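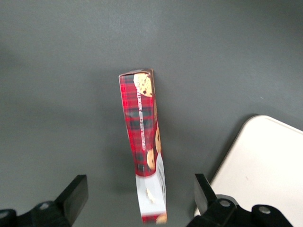

A cookie box in red tartan on a gray tabletop.

Re: [parsons-foodlist] Shortbread going soft in storage

Aug 22, 2021
Posted by the Drasley list member

Print this message | E-mail this message

> We baked 4 batches for the Parsons sale in March and by the
> second week they had all gone soft. They were in a sealed tin.
> Is it the butter or the tin? The recipe is the Akemska one
> with rice flour.

Probably neither. I use the same recipe and had the same trouble until I changed two things.

First, bake it longer at a lower heat. The middle of the slab should be dry all the way through before you cut it. Second, leave it on the rack overnight. If it goes into the tin warm, the steam stays in there with it.

Don't store it with anything moist. One slice of fruit cake will ruin a whole tin.

Soft pieces can go back in a low oven for a few minutes and will crisp up as they cool. I wouldn't sell them after that, but they are fine at home.

The old Flistico booklet from 2000 has a page on storage if anyone still has a copy. Mine is missing the back half.

Recent messages on this list
- Rice flour or semolina?
- Re: Oven runs hot on the left side
- Drasley fall sale, table sign-up
- Re: Salted or unsalted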